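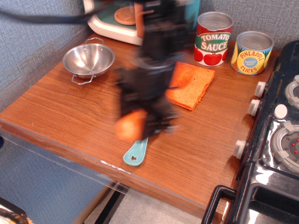
Speaker notes – Finish wear on wooden play furniture

Slide 1. Title. Give name, thank Danica Hoxha for the intro. Twenty seconds, then move on.

Slide 2. Scope. Clear finishes on wooden horizontal surfaces in shared play areas. Paint, stain and vertical panels are out. Say this early or the first question will be about paint.

Slide 3. Why horizontal surfaces fail first. Three loads act together: sliding contact, standing water at joints, and cleaning chemistry. The third does most of the damage. Alkaline wipes soften the film, and the next object dragged across it takes material off. Define "film loss" here. We use it for measured thickness only, not for change in gloss.

Slide 4. Sample. 235 counters and tabletops, all from the Guvcombe loan program. Inspection records: 1237. After removing records with no cleaning log, 1003 remain. Explain the exclusion before showing the chart. Chae-won Gil handled the log matching and can take questions on it.

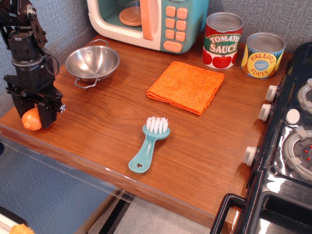 Slide 5. Method. Thickness read at 20 fixed points per surface with an ultrasonic gauge. Points sit on a grid, with extra points along the front edge. Readings within a hand's width of a joint are reported separately. Mention that the gauge was recalibrated in November and that the earlier readings were corrected with the Babić offset – formula is in the handout, do not derive it on stage.

Slide 6. Main result. Front edges thin faster than centers in every group. Point to the left chart first. The right chart has a different vertical scale. Say so out loud.

Slide 7. Products. Brenico is the oil-based finish, Wimness the waterborne one. Wimness holds thickness longer under neutral soap. Under alkaline wipes the difference disappears. Do not rank them beyond that; the groups were not balanced for age.

Slide 8. Repair. Scuff sand, wipe, two thin coats, full cure before return to use. Most early failures in the repair group were short cures. If time is tight, skip the sanding grit table.

Slide 9. Limits. One loan program, one climate, self-reported cleaning. Gloss data exist but are not cleaned up yet.

Slide 10. Contact and handout link. Leave this up during questions. If asked about hardwax oils: no data, refer to the reading list, item four.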